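Printed cloths and table settings, Nendbridge

The gallery covers the printed cloths that are handled on the white tabletop along with tableware. Lines are kept short. Folding and storage notes follow the entry, and they apply to the whole printed group. Plain cloths are on the Callside page and are not repeated. Text by Yen-ting Kuo, with corrections from Ilango Krishnan.

## Blue, with lettering

Blue ground, large characters in a darker blue down the middle, a red bow with white dots near one end. The bow sits beside a rounded navy print. The lower right of the cloth is plain. Shown spread on the diagonal, with a fold standing up at the top.

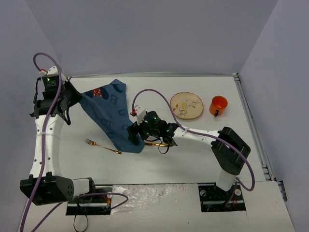

Darker print on a ground of the same color family is the hardest case for sorting. Under warm light the lettering drops out and the cloth reads as plain, so printed and plain blues get mixed. Sort them under the cool lamp, or by daylight before 3 in the afternoon in November. Small accents in a contrasting color are more reliable than lettering as an orientation mark. Pick one accent per cloth and write it on the card. Do not use the hem for this purpose, as the hems on the older stock have been resewn.

## Orientation

The accent goes to the upper left when the cloth is laid flat with the printed side up. On cloths with no accent, the first character of the lettering goes to the top. If neither applies, orient by the care label, lower right, and mark the card "L".

Chih-ming Chang asked whether a cloth laid on the diagonal counts as flat. It does not. Square it to the near edge of the table first. A cloth folded from a diagonal lay comes out with one long corner, and the stack leans by the fifth or sixth piece.

## Folding

1. Lay the cloth with the printed side up and smooth from the center to the corners.
2. Turn it over. Check that no corner is tucked under.
3. Bring the left edge to the right edge. Run the side of the hand down the fold once.
4. Fold the lower third up and the upper third down over it.
5. Turn the packet so that the accent or first character shows on the outside. If it doesn't, open to step 2 and reverse step 3.

Peaks and ridges left in the middle of the cloth should be flattened before step 3. Pressing them down afterward sets a crease across the print. Thick prints crack along that crease after repeated washing, and the crack shows first on solid shapes such as dots, bows and large letters.

Lai-ching Hsiao folds in quarters instead. Quarters are acceptable for cloths that will be used the same day. They do not fit the Visser drawers.

## Washing and weight

Wash printed cloths inside out where the construction allows, otherwise folded once with the print inside. Cool cycle, low spin. No softener. Softener leaves a film that makes the cloths slide in the stack and transfers to glasses.

The reference cloth for the heavy group weighs 295 g dry. Anything above that goes on the lower shelf. Weigh after a full night on the rack, as damp seams give a false reading. The kitchen scale is rated to 500 g and should not be used for stacks.

## Storage

Shelf depth is 34 cm, measured to the back stop. Packets go in with the closed fold toward the front. Stack by ground color first, then by print. Blues are at the left because the left side gets the least sun; the reds faded in that position less than the blues did on the right, for reasons we did not follow up.

Tableware stays on the shelf below. A cloth may be left between plates as a liner, provided the print faces down. Replace liners every 2 weeks.

Koltport card stock is used for the labels. The earlier labels were adhesive and pulled fibers from the surface, most visibly on dark prints. Any remaining adhesive label should be cut off with the scissors in the drawer and not peeled.

## Corrections to the previous version

- Folding, step 4: "upper third up" now reads "upper third down."
- Washing: the warm cycle is withdrawn for all printed cloths.
- Storage: shelf depth was given to the front lip. It is now given to the back stop.
- The green striped cloth has moved to the Callside page, as the stripes are woven and it does not belong with the prints.

Shu-fen Cheng keeps the card file. Changes to the orientation marks go to her before the Sunday restock.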